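Call for participants: the Loltden radio crime serial, new season
We look for voices, writers and people with good ears
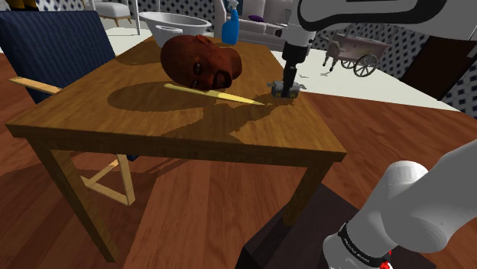

Imani Mollel wrote to us after the last season that she had never spoken in a microphone before, that she was sure her accent would be a problem, and that in the third recording she forgot to think of it. She also wrote that the script came too late every week, and she is right. This year the scripts will be sent five days before each recording.

We are a small group in Loltden which makes a crime story for the local radio, in eight parts. The station is heard in Loltden, in Flenau and on the hills between. In Loltden live 2232 people and in Flenau there are fewer, so our public is not large, but it is faithful. When we killed the postman in part two, the station received complaints.

The new story has the working title The Ferry to Urio. It plays in one winter, in a village where the ferry stops for eleven days because of ice. A man who sells clocks is missing, and his sister does not believe what she is told. I will not write more, because people who listen to us read also this page.

What we need

Voices. There are nine parts with many lines and some small ones. We search most of all for:
- a woman who can sound over sixty (the sister, the largest part)
- two men for the ferry crew, one of them must be able to sing a little and badly
- a teenager, from 14 years, with permission from the parents
- a police officer, man or woman, with a calm voice
- persons for the crowd in the inn, who come for two evenings only

You do not need to be an actor. You need to read aloud from paper without fear, and to arrive when you said you would arrive. An accent is welcome. Half of our group has one, me included, and in a harbor village it is normal that people come from different places.

Writers. Tuva Hovland has written the outline and parts one to three. She wishes two more writers for the middle of the story, parts four to six, where it was weak last year. You send her a short dialogue of no more than 300 words, in which two persons talk about a meal and one of them lies. Please do not send a novel. Tuva reads everything herself and answers everybody, but it can take her three weeks.

Sound. We would like one or two people who make the noises: steps, doors, rope, ice, cups. We have a box with old shoes, a tray with gravel and a door in a frame that stands alone. The rest you may bring from your kitchen. It is a work for patient people. For one scene last year we needed the sound of a rowboat and it took an entire evening with a bathtub and a wooden spoon.

One person for the time. This is somebody who sits with the script and a watch and tells us when a scene is too long. Every part must be 24 minutes, the station does not give one minute more.

When and where

The first meeting is in April, at seven in the evening, in the old sewing school in Loltden, second floor. The entrance is from the yard. The street door is locked at this hour and the bell does not work. After this we read together once a week until the summer, and we record in September and October. The recordings go from six to ten in the evening. There is a break with soup.

From Flenau there is a bus at 18:20. The last one back leaves at 22:15, so we stop in time for it. If you come by car, please do not park in front of the bakery.

There is a stair and no elevator. If the stair is difficult for you, write to us before and we will do the first meeting in the room on the ground floor, which is colder but has the same chairs.

Money

Nobody gets a salary for the voices. We pay the bus tickets and the soup. The two writers receive each 900 euros for their work, paid in two halves, the first when the draft is delivered and the second when it is recorded. This money comes from the culture fund of Givville, our partner town, and the rule of the fund is that the writers must be named on air. If you wish to write under another name, this is permitted, but tell us early.

You agree in writing that the station can repeat the serial for two years. After that we must ask you again.

How to apply

For a voice, send us a recording of two minutes with your telephone. Read something from a newspaper, then something with feeling. It does not matter if a dog is heard. Please write your name, your age if you are under 18, which evenings are impossible for you, and for which part you are interested. If you are interested for all, write it also.

For sound and for the time, a few sentences are enough.

The letters go to: Radio serial, Box 2359, Loltden. Electronic mail goes through the form on the page of the station, choose "crime serial" and not "general", because the general ones are read once per month. The applications must be with us at the end of March.

Everybody gets an answer. If there is no part for you, we will ask if you want to come for the crowd in the inn. Last year two persons from the crowd became main parts, one because of a broken leg of another.

Questions before you apply can be sent to Tuva in the same form. She asks me to add that she does not tell who did it, also not to family.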